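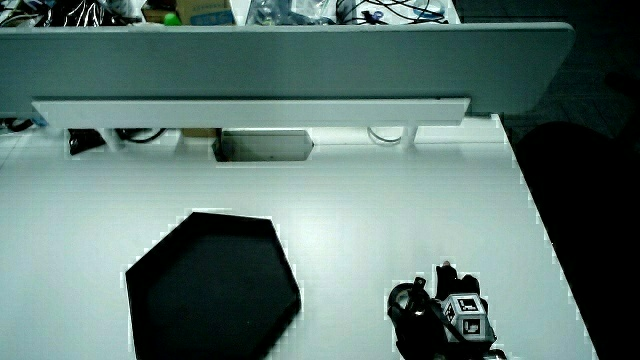
Does a clear desk make people work faster? Our data give little support for the idea, and the earlier studies that claim it does are weaker than they are usually made out to be.

4.2 Clear surfaces and task time

The claim goes back to a workplace survey by Pálfi, which asked office staff how tidy their desks were and how much they felt they had got done. Both answers came from the same people on the same form. A tidy person who thinks well of their own habits will score high on each, and the link between the two tells us very little about work. Later papers cite the survey as if it had measured output. It did not.

The Isby trial was better planned, with 20 staff moved between cleared and uncleared desks over the spring. Three things still trouble us. The order of the moves was chosen by line managers. The staff knew what was being tested. And the gain reported in the summary appears only after 2 of the slowest workers are left out, on grounds given in a footnote and nowhere else.

We repeated the trial in Bolton with 114 office workers, using the sorting and copying tasks from the Clollum set. Each person did the tasks at a cleared desk and at their own desk as they had left it, in an order drawn by lot. Trays were allowed on cleared desks, as most firms with a clear desk rule permit them.
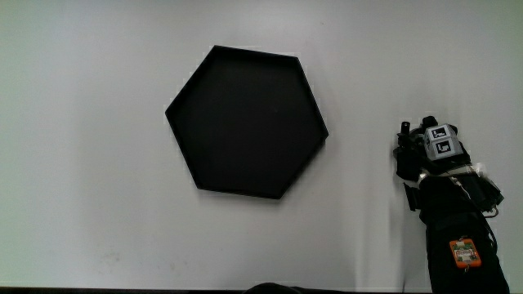 Figure 3. Black hexagonal tray on a white tabletop.

Mean task time hardly differed between the two settings. Around 17 of the workers were plainly faster at the cleared desk, but a similar number were plainly slower, and neither group kept its lead when the tasks were run again in August. We would not build a policy on that. It remains possible that clearing a desk helps with longer work, such as drafting a report, which the Clollum tasks do not cover. Those who hold that view should test it before repeating it.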